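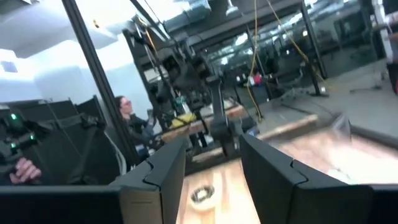 My sister-in-law decided we'd clear out Grandpa Ferdinand's kitchen in one Saturday, which is how I ended up hauling boxes with a hangover and a bad knee. Everything had to go across a pale wood table, one thing at a time, keep or toss. I kept staring at something small and round on it (tape? a tiny cup?) and thinking, well, if that's tape, we can at least close up the Prulbridge boxes! Ferdinand Eder saved everything, you see. He had 80 jelly lids and a letter from the Frei bakery saying he owed them $9.

Search stories Go

I was supposed to be sorting the washing-up stuff, but then I found the grater and got weepy. He made potato pancakes with one every February, and he always sang while he did it, badly.

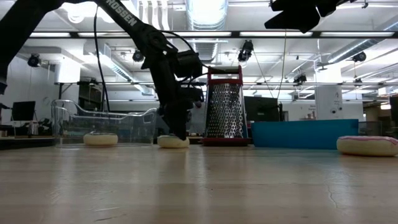

The grater with the red handle, and more sponges than one sink needs.

"Keep," I said, before anyone could ask. Then I put the bakery letter in my coat pocket and went to find out if Frei was still open.

300 shares 9 comments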